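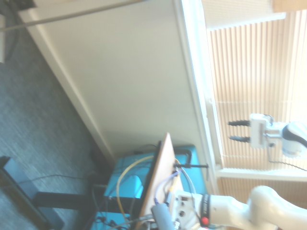 Figure 3. Arm and two-finger gripper at the bench, with cables connected.

Section 3. Securing the Arm and Routing Cables

This section applies to the bench arm in the Sterville shared workshop. Members building the Plumuvine kit at home shall follow the same steps.

1. Switch off the supply at the wall and press the red button or indicator on the arm.

2. Place the base on the tabletop and start all mounting bolts by hand. Tighten them in a crossing pattern to 9 N·m.

3. Check that the clamp at the table edge is tight. Do not use the clamp bar as a handle when moving the table.

4. Connect the power and signal cables to the base. Leave a loop of at least 100 mm at each connector.

5. Route the gripper cable along the wrist. Turn the wrist by hand through its full travel and confirm that the cable does not pull.

6. Keep cables on the floor clear of the table foot.

NOTE: Bright window light affects the wrist camera. Close the blind before calibration (see Section 9).

CAUTION: Keep hands away from the gripper fingers whenever the supply is on. After switching off, wait 15 seconds before unplugging any connector.

7. Restore power and run the Fitzsimmons joint check at low speed. If any joint stops short, switch off and repeat steps 4 and 5.

Record the result in the Vomisville build log before going on to Section 4.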